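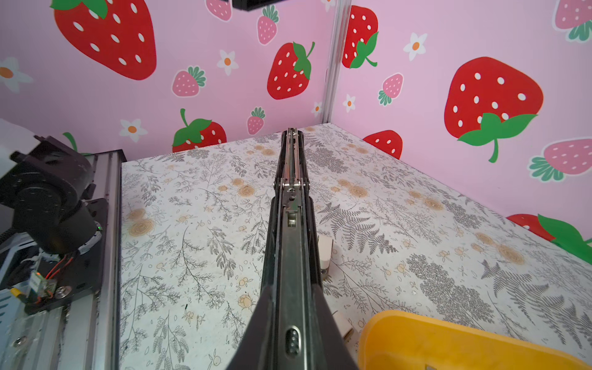
Staples and Tablecloths – Shared Craft Table, Sesano House

Lerato Nkuna (moderator)
30 Jun 2022
Members are asked to observe the following when refilling the stapler at the shared table. Open the arm fully, draw the pusher back and insert one strip. Broken strips are to be placed in the yellow bin. They are not to be left on the cloth.
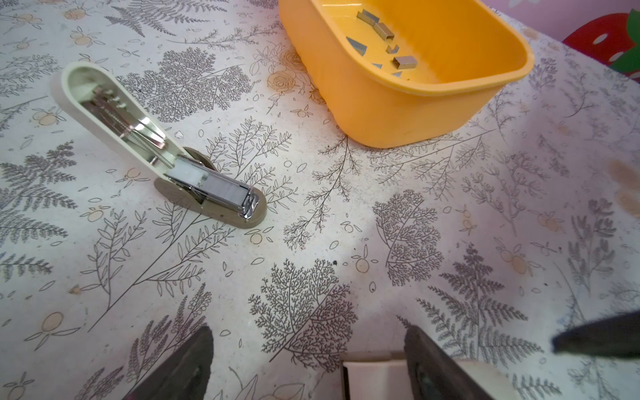
Stapler open, with staple pieces in the yellow bin.

Koskela915
I support the use of the bin. I would ask, however, that short strips be kept. A partial strip is perfectly usable, and we have discarded too many since May.

Rorka
I must disagree with the previous member. Short strips jam at the nose. I cleared the stapler 3 times in one evening on account of them.

grulham_papercraft
May I also raise the condition of the fern tablecloth? There is a brownish stain on it. The strawberry panels wipe clean – the cloth does not.

Koskela915
I propose a compromise: strips of 10 staples or more are kept, and the remainder is thrown away.

Lerato Nkuna (moderator)
The proposal is accepted on a trial basis. The cloth will be laundered, and members should cover it before using glue or ink.

Rorka
I maintain my objection, but will comply.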